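The Case for Letting the Robot Fumble

I have been reading robot learning papers for long enough to have a bad habit: I skip to the success rate. There is a table, there is a number in bold, and I decide from that number how excited to be. The result that has me excited this month would have failed that test. It tops out at 311 successful folds from a training set that most labs would call too small to bother with, and the bold number in the table is good but not shocking. What got me was the way the data was chosen, and I want to argue that a lot more people should be choosing it this way.

The work comes out of a small group at Nolbridge, led by Olga Pereyra, and they call the method Kokelero. The idea fits in a paragraph. When you teach a robot arm by demonstration, a person guides it through a task many times, the recordings go into a model, and the model learns to copy. Almost everyone cleans the recordings first. If the person dropped the thing, or grabbed the wrong corner, or sat there poking at a wrinkle for half a minute, that recording goes in the trash. Kokelero keeps those. More than that, it goes looking for the moment inside each messy recording where things started to get better, and it gives that stretch extra weight in training. The smooth part before the trouble counts for less. The recovery counts for more.

That's it! No new network, no giant simulation, no extra sensors. You could explain it to a kid who has learned to tie shoes, because the part you practice is the part after the loop slips out.

Why crumpled things are the right test

Pereyra's group picked creased, floppy material as the place to try this, and I think that was a smart choice and also a brave one. Rigid objects are kind to a robot. A block is the same shape after you bump it. A wrinkled sheet has a different shape every time you touch it, and the view from the wrist gets crowded very fast, with the finger itself blocking most of what you would want to see. A policy trained on clean demonstrations has hardly ever looked at a bad wrinkle from close up, for the simple reason that the skilled person holding the controls avoided getting into one.

This is the old problem of drift. The robot makes a tiny mistake, lands in a spot the training data never covered, makes a bigger mistake there, and keeps going. People have known about this for decades, and there are good fixes. You can have an expert step in and correct the robot while it runs. You can add noise on purpose. Both of those work, and both cost something, usually hours of an expert's time. What Kokelero says is that a good share of the correction data was already sitting on the disk, and we were paying someone to delete it.

The full training set was 162 recordings. The comparison I care about is the one where the group trained the same model twice on that same set, first with the messy recordings filtered out and then with them kept and weighted. The filtered version folded nicely when the sheet started out nearly flat. Give it a sheet balled up in one corner and it would press, lift, press again in the same place, and stay stuck until somebody ended the trial. The weighted version gets stuck too, but it moves off. It backs up a little, comes in from another side, and tries a different crease. Watching the two sets of runs one after the other is the most fun I have had with a robot video in a long time, and nothing in them is fast or graceful.

The view the model has to work from

I wish more papers would show what the policy gets as input. The polished video is nearly always shot from across the room, with the arm in full view and the workspace well lit. From out there the task looks easy, and you start wondering why the robot is being so slow about it. From the wrist it is another matter. Most of what comes in is blue padded finger. The creased white material takes up a smaller area off to the left, full of sharp folds, with something black lying against it and dark fabric tucked in below.
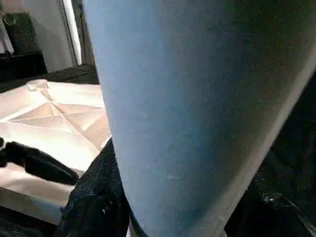
What the skeptics get right

I sent the paper to a friend at Nakajima, where they build folding stations for hotel linens, and the answer came back within the hour. It was three objections, all of them fair, and I want to take them seriously because enthusiasm is cheap.

The first was that keeping bad data is a great way to teach bad behavior. True. If you simply throw everything in with equal weight, the model learns to fumble, and the group's own numbers show it. Their unweighted mix did worse than the filtered set on the easy starts and only slightly better on the hard ones. The weighting is what makes the method work, and the weighting depends on finding the turning point in each recording correctly. Right now they find it with a small scoring model trained on human labels. Pereyra's team did the labeling by hand, and the paper admits that two people often disagreed about where a recovery began. I would love to see how the method holds up when the labels come from somebody in more of a hurry.

The second objection was scale. With a huge data set, the argument goes, you get recoveries for free, since even careful operators slip sometimes. Maybe so. But the large collections I know of have been cleaned by the same habits as the small ones, and in that case the slips are gone no matter how many hours you collect. If anything I think the lesson matters more at scale. A small lab can always go back and record again. A big shared collection that was filtered at the source can't be unfiltered later, because the raw recordings have usually been thrown away.

The third objection was the one that stung: a hotel doesn't want to watch a robot recover. It wants the sheet folded. A machine that takes 4 tries at a crease may be a fine piece of research and a useless piece of equipment. I don't have a strong reply to that. I will say that the other choice on offer is a machine that stops and calls for a person, and my friend has spent plenty of evenings being that person.

A small request to everyone recording demonstrations

Keep your failures. Storage is cheap compared with the time of the people at the controls. Even if you never plan to use Kokelero or anything like it, mark the messy recordings as messy and leave them where somebody can find them. I looked back through the methods sections of 8 papers I had liked over the past year, and most of them mention removing failed or low-quality demonstrations in a single sentence, with no word on how many were removed or who decided. That sentence now bothers me a great deal. It could be hiding the most useful recordings in the whole study.

I would also ask people to loosen up about who gives the demonstrations. Labs like to use their most practiced operator, for understandable reasons. In the Nolbridge work the most valuable recordings, going by the weights, came from the newer operators - the ones who got into trouble early and had to think their way out. An expert who never makes a mess has no chance to show the robot how to leave one. There is probably a limit to this, and a total beginner may only thrash, but I'd like to see somebody find out where the limit is.

There are a few things I want from the next paper. I want the same test on thicker cloth, where a bad crease fights back. I want a version where the turning point is found without human labels at all, and Pereyra says in her closing section that they have started on that. And I want the outside replication that a group at Rarnutham has already promised, on a different arm with different fingers, using their own archive of rejected recordings. They say they kept them all, mostly by accident, on a drive that was due to be wiped in November. I hope they have it plugged in and copying right now.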